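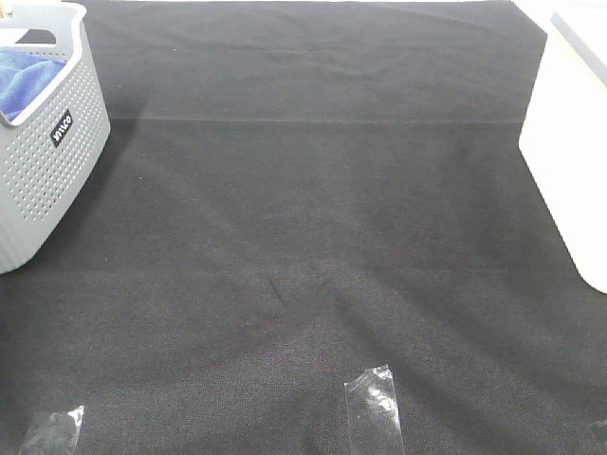 4. Space use in the Flinstead building

4.1 Setting and data

The Flinstead building opened with four floors of shared teaching and research space. Before the move, the departments that now use it were spread over older buildings, and each department held its own rooms and kept its own timetable. In the new building most rooms are pooled. A department asks for time in a room through the Nindora booking system and gives the room back when the time is up.

We used two sources. The first was the booking log for the spring term, which held 1,135 entries after duplicate and test entries were removed. The second was a set of walk-through checks made during the same term, in which a member of the study team noted whether a booked room was in use at the time of the visit. There were 484 checks. Offices, storage rooms and the loading area were left out of both sources.

The log records who booked a room and for how long, but it doesn't say how many people came. The checks were meant to fill part of this gap. They were made during normal working hours only, so evening use is known to us from the log alone.

4.2 Booked time and actual use

Booked time was a poor guide to actual use in the project rooms. In around 25 percent of the checks, a room that was booked had no one in it. The share was lower in the instrument rooms, where users pay by the hour, and higher in the open project rooms, where booking is free. A few groups held the same project room for the whole term and used it mainly in the weeks before a deadline.

Teaching labs followed the class timetable closely. They were full in the middle of the day and little used after the last class. Instructors told us that they would release more of this time if setup could be left in place overnight - the present rule is that every surface has to be cleared and wiped down before the room passes to the next group. The rule dates from May, when two classes found unlabeled samples on a bench, and it applies to all floors.

Furniture also played a part. Work surfaces in the pooled rooms can be moved, and groups often changed the layout without changing it back. The next group then lost time at the start of its booking. Users of fixed-bench rooms reported this problem much less often.

Figure 4. Blue microfiber cloth on a tabletop covered in dark fabric. 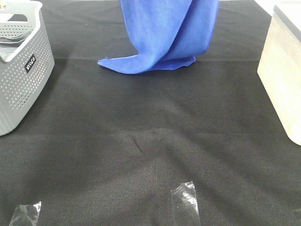

4.3 Comparison with the Mangundap and Breneck buildings

The Mangundap building has a similar floor plan but assigns its project rooms by department. Empty booked rooms could not be counted there in the same way, as most rooms have no booking record. Staff did report long periods without use. At Breneck, a booking lapses if the group doesn't check in at the door. Complaints about held rooms were rare, though some users objected to losing a room when they arrived late. We return to the check-in rule in Section 5.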